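The Year I Tried to Learn My Grandmother's Coffee Table Manners

June 2023

I have been meaning to write about my grandmother's coffee hour for ages, and what finally got me to sit down was a rainy morning and a cupboard that wouldn't close. There were too many cups in it. I took them all out, lined them up on the counter, and then stood there remembering instead of putting any of them back.

When I was a girl, coffee at my grandmother's house happened at three, every day, whether or not anyone had been invited. She came from a long line of people who believed that if you had a clean tablecloth and something with cardamom in it, you were ready for whatever came up the driveway. Her neighbor Frida Norðdahl came most days, and the two of them would talk about people I had never met, most of whom were dead, as though they might walk in and want the good chair.

There were rules, though I didn't know they were rules until I broke them. You didn't pour your own cup. You said no to the first offer of cake and yes to the second (my brother said yes to the first one every single time and was forgiven, which I still think about). You used a saucer. And you never, ever got up while somebody was in the middle of a story, even if the phone was ringing in the hall.

I moved away in 2000 and for a long time I drank my coffee standing up, out of a travel mug, usually while looking for my keys. I don't think I missed the coffee hour exactly. I had small kids and a job across town, and sitting down at three in the afternoon would have seemed like something you did on a cruise. Then last January my cousin Ásdís came to stay for six days, and on the first afternoon she set out two cups and two saucers on my kitchen table without asking me, and I sat down, and we were there until it got dark.

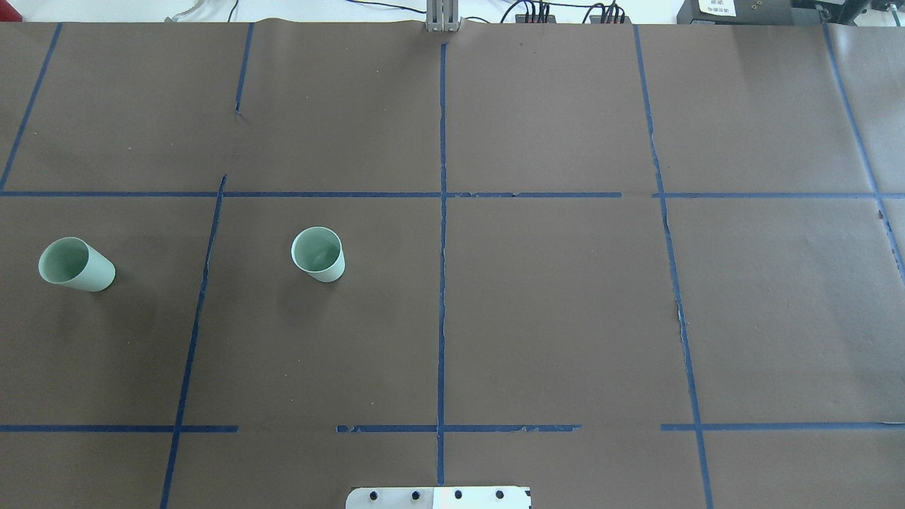 Two mint-green cups, one of them lying down on the job.

After she went home I decided I'd keep it going. I started with Saturdays only, since that seemed manageable, and I told a few people on our street that there would be coffee at three and they could come or not. The first week it was just Gunnlaugur from the corner, who stayed for twenty minutes and told me my gutters needed cleaning. The second week he brought his wife and a jar of rhubarb jam, and didn't mention the gutters, although he did look at them.

I'm still learning how to do it well. My cardamom bread came out like a doorstop the first couple of times, and I have had to train myself not to jump up and start wiping things. The cups are a mixed bunch. I used to want a proper set, all matching, with the little gold rim like hers, and I spent more evenings than I'd like to admit looking at them online. I've mostly let that go. People seem to pick a favorite and go back to it, and one neighbor gets a bit put out if someone else has reached hers first – so a matching set would only cause trouble of another kind.

The saucers I do insist on. You need somewhere to put the spoon, and a cookie if there is one.

Anyway, the cupboard still doesn't close. I moved the big mixing bowl to the top of the fridge and that helped a little, but I think the real answer is another shelf, and my husband has promised to look at it when the weather clears up. If any of you have a good recipe for cardamom bread that stays soft until the next day, please leave it in the comments. Mine is fine at three and hopeless by supper.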